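3.2 What people do with their wrappers

I'll admit I went to Dronby expecting a dull month. We'd asked 200 households to keep a kitchen diary through June, noting every bit of soft plastic that came in and where it went, and I thought most of them would give up by the first Monday. More than 100 kept going to the end! Grovisach was slower (I blame our forms, which were far too long), but we still got 740 usable entries between the two towns.
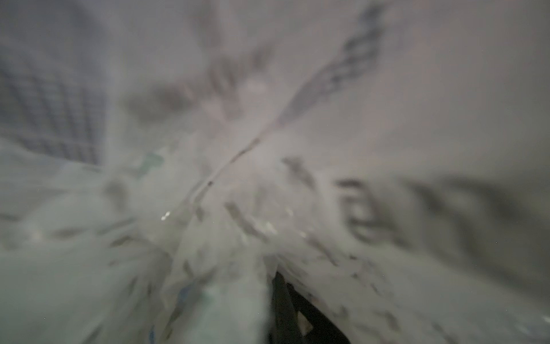
The thing that surprised me most was the second use. Bread bags went round cheese, cheese bags went round paintbrushes, and one diary follows the same bag for 30 days. We hadn't left a box for any of this, so people wrote it in the margins and I had to build the codes afterwards.

Figure 4. Kitchen items on a grey marble-patterned surface.
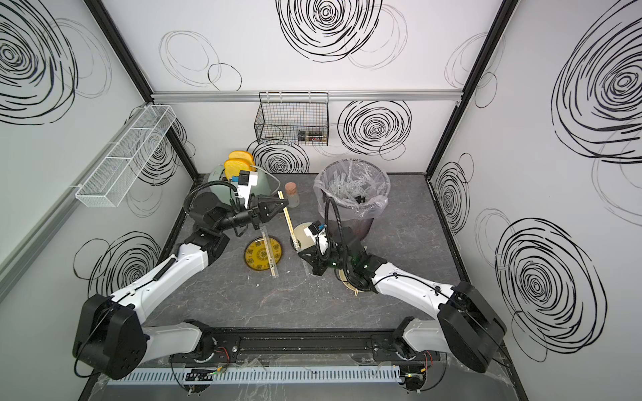
Sorting was another matter. In Ye, where we ran the short pilot, the leaflet says "film" and hardly any diary uses the word. People wrote "crinkly stuff" or "the thin kind". Elel's leaflet has the same trouble, and I come back to the wording in section 3.3.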